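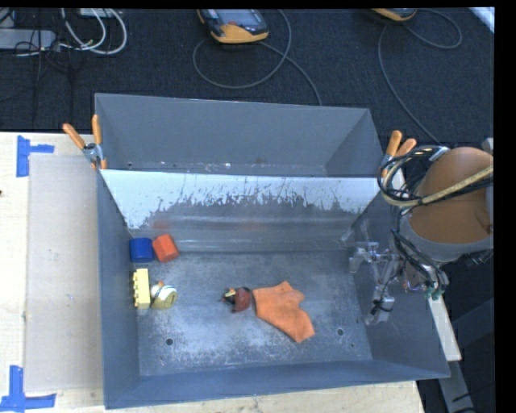
4.2 Changes in task allocation at the sorting station

Before the robot arm was introduced at the Palex returns facility, each sorter lifted mixed small goods out of a bin by hand for a full shift. Under the present arrangement, the arm works from the front compartment of a divided metal bin (Figure 3), which may hold hard items such as blocks and a toy brick together with a soft one such as a cloth. Staff reported that the mixture mattered more to their work than the number of items. Hard goods seldom required their attention, while fabric accounted for 46 of the 90 requests for help logged in March.

Figure 3. Divided bin with mixed items and robot arm at the right wall.

The role of the sorter has accordingly moved toward supervision. Interviews conducted by Eun-ji Heo found that employees lifted less but were interrupted more often, and that most considered the new duties harder to plan. Five employees asked that answering requests for help be recorded as a separate task, with its own training time. Management accepted this request for the day shift only. Pay grades were not revised during the study period, and several participants raised the matter without being prompted.

Related articles
Shift planning after automation at Prurine
Operator workload in mixed-goods handling
Training needs in small warehouses: the Ukness survey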